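# The Survey

The envelope from Furkon promised 100 dollars for keeping a spending diary until the end of the month. I had filled out the first page before I took my coat off.
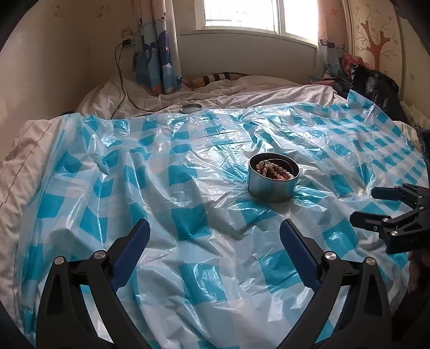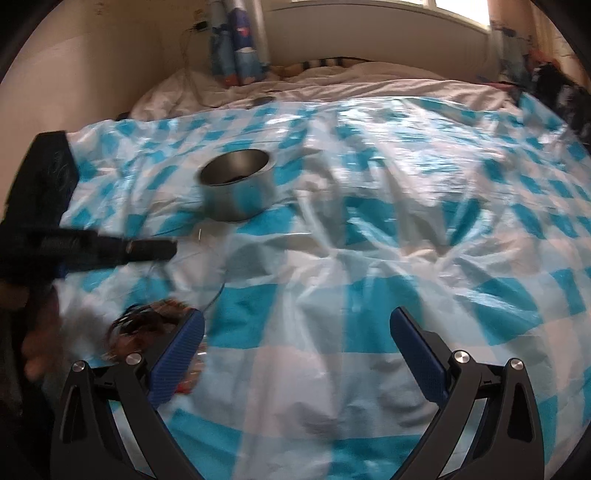
Ikside, February 25, 2023

The diary had columns for cash, card and phone. It had no column for owing. I owed my sister for the bus pass, and she owed me for groceries going back to October, so we had both stopped paying each other.

I wrote "3 coffees, card." I crossed it out and wrote two.

A woman called from the Coste office to check my answers.

"Do you consider yourself a careful shopper?" she asked.

"When I'm writing it down," I said.

She typed that. She said 3,000 people were keeping the same diary, most of them in Ulent, and most of them had bought less since they started.

"Is that what you wanted to find out?"

"No," she said. "We wanted to know about phones."

I put her call under Other and left the amount blank.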